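Glykeria Economou
Thread on the Pilleck Strait talks, as I spent most of June reading the papers and I don't think the coverage has been very good.

1/ The row is over who gets to inspect ships going through the strait. Sarmiento says it does, under the treaty of 1877. Luma says the treaty covers pilotage and harbour dues and nothing else.

2/ Both governments have been quoting Article 4. I've now read it in both language versions. The Luman text says "attend upon vessels". The Sarmientan text uses a verb that can mean attend or examine. That one verb is carrying most of the argument.

3/ For 70 years it didn't matter much. Sarmiento had two patrol boats and no wish to stop anyone. Then it bought new cutters and put a coastguard station at Cleltville, and the old wording became useful.

4/ The station is the part I'd watch. Statements from ministers come and go. A pier, fuel tanks and housing for 321 staff are a budget line, and budget lines are hard to take back.

5/ People keep asking me whether this is a proxy fight between the bigger powers. Partly. Both have sold kit to one side or the other. But the fishing towns on both shores were complaining to their capitals long before any outside power took an interest, and they will be complaining afterwards.

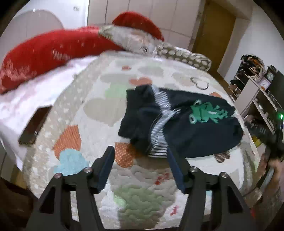
6/ Back to the talks. The Luman delegation came with a proposal for joint inspections, one officer from each side on every boarding. Sarmiento's reply was that joint inspection is fine so long as its officer has command. Luma then asked for command to alternate monthly. That is where it stopped.

7/ Alternating command sounds like a small thing to fall out over. It isn't small to Sarmiento. If command alternates, then inspection is a shared right, and the claim under Article 4 is gone for good. Their lawyers know this and so do Luma's.

8/ Ea Hallgrímsson has a long paper on this that is worth your time. She argues the two sides should leave the treaty alone and sign a technical agreement on top of it, with a clause saying neither side's legal position is affected. Dull, and it has worked in other straits.

9/ My one disagreement with her is on timing. She thinks there is a year to get it done. I think it's less, with the Luman election coming. The opposition has already called joint inspection a surrender, and once it's in a manifesto it is difficult to climb down from.

10/ On shipping: no, traffic has not collapsed. Insurers have put premiums up and some owners are going the long way round, which adds two days. Most are still using the strait. The headlines saying it was "closed" were wrong – it was shut to vessels over 100 metres for one morning during an exercise.

11/ What would change my mind about where this is heading? If Sarmiento publishes its boarding rules, that would be a good sign. If it starts boarding Luman-flagged vessels at night, a bad one. So far it has done neither.

12/ A few of you asked for the treaty text. The Luman foreign ministry library has a scan, but page three is missing. The copy in the Cleltville town archive is complete and they will send it if you write to them. Allow a couple of weeks.

13/ Correction to 3/: Sarmiento had three patrol boats, one of them laid up for repairs. Thanks to the reader who wrote in. I'll post again when the delegations fix a date for the next round.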